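Groluritz Manipulation Laboratory
Equipment Planning Group
Minutes of meeting, June 12, 2021

Present: Gwenllian Gough (chair), Siwan Rowlands (budget), Liên Khúc (tabletop work), Hefin Owen (facilities), Petro Koval (minutes)

Apologies: none

1. Minutes of the April meeting

Accepted with one correction. Item 3 should read "gripper fingers", not "grippers". SR had already used the correct wording in the purchase request, so no change to the order was needed.

2. Matters arising

Cable covers for the floor run behind the curtain have been delivered but not fitted. HO to fit them before the next safety walk.

The service agreement with Flovance was returned unsigned. Flovance want the arm serial numbers listed on a separate sheet. PK to supply.

The old vacuum gripper has been written off. SR asked that it be removed from the asset list as well as from the shelf.

3. Second arm for the tabletop station

GG opened with the two options carried over from April: buy a second arm this year, or keep one arm and spend on fingers, spares and task objects.

LK reported that the present station is booked for most working hours and that changing over between tasks takes more time than the tasks themselves. A second arm would allow one table to be set while the other is in use. It would also need its own table, mount, power feed and emergency stop, none of which were in the April figure.

HO confirmed that floor space is available if the storage racks are moved. The circuit on that wall is shared with the compressor. He would not approve a second arm on it without a separate breaker.

SR stated that the equipment line has $4000 left uncommitted. This does not cover an arm. Any purchase would have to go forward as a capital request, and the form needs a written quote no more than 6 weeks old. The Urkum quote is older than that.

PK asked whether a used unit had been considered. GG said yes, but the seller would not provide controller maintenance records, and she was not prepared to proceed without them.

Agreed: no second arm this year. LK to draft a capital request for next year, including table, mount, breaker and emergency stop as separate lines. SR to obtain a new quote from Urkum and a comparison quote from Gwynne.

4. Kitchen task: objects, fingers and spares

LK circulated a short note on the kitchen task and what it uses up. The main cost is in fingers and small objects. Toy food is cheap per piece, but it arrives in mixed sets, and a replacement set seldom matches the one before it. Changes in size and surface finish affect the grasp settings, and the earlier trials then cannot be compared directly with the later ones.

She asked that matching sets be bought in one order and held in sealed boxes. SR had no objection provided the boxes are labeled and entered on the stock sheet.

On fingers, LK prefers the softer pad material for picking from the basket. The gripper has to go down among pieces that touch each other, and a hard finger tends to push the next piece against the side. HO noted that the soft pads wear faster. LK agreed and asked for spares to be ordered with the fingers so that work does not stop while a delivery is pending.
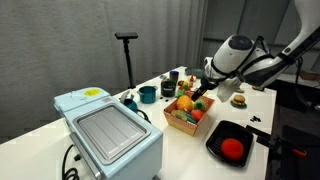
5. Allocation of the remaining equipment line

SR tabled the following order of priority. Discussion was limited to the order, as prices are still to be confirmed.

a. Gripper fingers with soft pads, 4 pairs, and spare pads to suit.
b. Matching sets of toy food, 5 sets, single supplier, single order.
c. Replacement cable ties and strain relief for the arm.
d. Storage boxes with lids.
e. Second emergency stop button, to be held as a spare.

HO asked for item e to be moved up. The present button is in working order, but the supplier has changed the connector and stock of the old type is running down. GG agreed. Item e moves to second place and the others drop one.

PK asked whether the toy appliances should be included. LK said not at present. The oven and kettle are in use and she has no plan to change them during the current task series.

Agreed: order of priority as amended. SR to raise the purchase requests once prices are in. If the total exceeds the line, storage boxes are to be dropped first.

6. Maintenance schedule

HO proposed that arm inspection be fixed at a set interval and no longer left to whoever has the booking. The check covers mounting bolts, cable wear at the wrist, gripper screws and the brake test. He will write it up as a one-page form. LK asked that it be done at the start of a booking – an inspection in the middle of a series means repeating the calibration.

Agreed. HO to circulate the form. PK to add a blocked period to the booking calendar.

7. Any other business

GG reminded those present that delivery notes go to SR and are not to be left in the workshop tray. Two were found there after April and one invoice was paid late as a result.

LK asked whether the table could be raised slightly. HO said the legs are adjustable but the arm base would have to be raised to match. Deferred to the capital request.

8. Actions

HO: fit cable covers; circulate inspection form; get a price for a separate breaker.
PK: serial number sheet to Flovance; booking calendar.
SR: quotes from Urkum and Gwynne; purchase requests; asset list.
LK: draft capital request; confirm contents of the toy food sets with the supplier before ordering.

Next meeting: date to be set by GG when both quotes have been received.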